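# How to plan your first motorcycle rally weekend

Updated July 23, 2022

I have ridden to rallies for many years, mostly alone or with one friend, and on my first one I made almost every mistake. I arrived after dark, my tent was at the bottom of the bag, and I had no cash. I wrote this guide for riders who want to go to their first rally and sleep there two or three nights. My examples come from the Bedero rally, which I know best, but most of the steps work for any event of this size.

## 1. Choose a rally that fits you

Look at the distance before you look at the program. For a first trip I recommend a place you can reach in one day without riding in the dark. Bedero receives 3,000 riders in a good year, and this is a comfortable size: there is enough to see, but you can still find your own tent.

Read the program to the end. Some rallies are made for one kind of bike, and some are mostly concerts. If the program says that music plays until morning, believe it.

## 2. Book early

Registration for Bedero opens in February. The camping places near the showers are gone first. When you register, you normally have to give:

- the license plate number of the motorcycle
- the number of persons
- the nights you will stay
- if you want to join the group ride

The last point is easy to forget. At Bedero the group ride has its own list, and a camping ticket does not put you on it. I learned this at the gate.

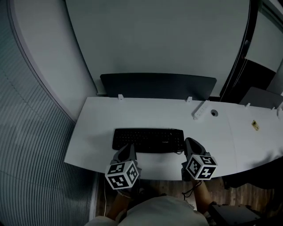

After you pay, you receive a confirmation with a code. Save it on your phone and also print it on paper. The gate at Bedero is in a valley and the phone signal there is weak. With the paper I passed in two minutes, while other riders were walking up the hill to find a signal.

If you prefer a room, look in Paewai, the small town 14 miles before the rally field. Ask the guesthouse two questions before you book: where the motorcycle will stand at night, and how late you can come in. One guesthouse locked its door at ten, and I had to leave the Saturday-style party program before the main band. It is better to know this before.

## 3. Check the motorcycle two weeks before

Two weeks give you time to order a part. Check the tires, the chain, the brake pads, the oil and all lights. Load the bike one time with the full luggage and ride it for an hour. Then stop and check every strap again, because they become loose when the bags settle.

With luggage you probably need more air in the rear tire and a harder setting of the rear spring. The correct values are in the manual of your bike. Also adjust the headlight after this, or it will point too high.

## 4. Pack in the right order

Put heavy things low and close to the middle of the bike. Put the rain suit on top, always. The tent should come out before the clothes.

I use two soft side bags from Jelter and one roll bag across the seat. The side bags hold 18 liters each, and this is enough for three nights if you wear the same riding pants. Things which I forgot at least one time:

- earplugs for sleeping
- a flat piece of wood or plastic to put under the side stand
- cash in small bills
- a lamp for the head
- dry socks in a separate plastic bag

The piece for the side stand is important. Rally fields are grass, and after rain the stand goes slowly into the ground.

## 5. Plan the road and the arrival

Plan your stops before you leave. I stop after every hour and a half, also when I am not tired. The last gas station before Bedero is in Troline, and on the arrival day the line there can be long. Fill the tank one town earlier.

Try to arrive before four in the afternoon. First put up the tent, then walk around the field and look where the water, the toilets and the first aid are. Only after that open your first beer, and only if you will not ride again that day.

## 6. On the group ride

The group at Bedero goes at 40 miles per hour on the valley road, sometimes slower. Start with a full tank and an empty bladder. Ride in a staggered line, leave a good distance, and do not pass other riders inside the group. If you feel the speed is too much for you, let the others go by. A marshal rides at the end and will stay behind you.

## 7. Going home

Do not leave very early on the last morning if you celebrated the night before. Eat breakfast, drink water, and wait. Before you start, check the oil and the tire pressure again, and look under the bike for anything that drips on the grass.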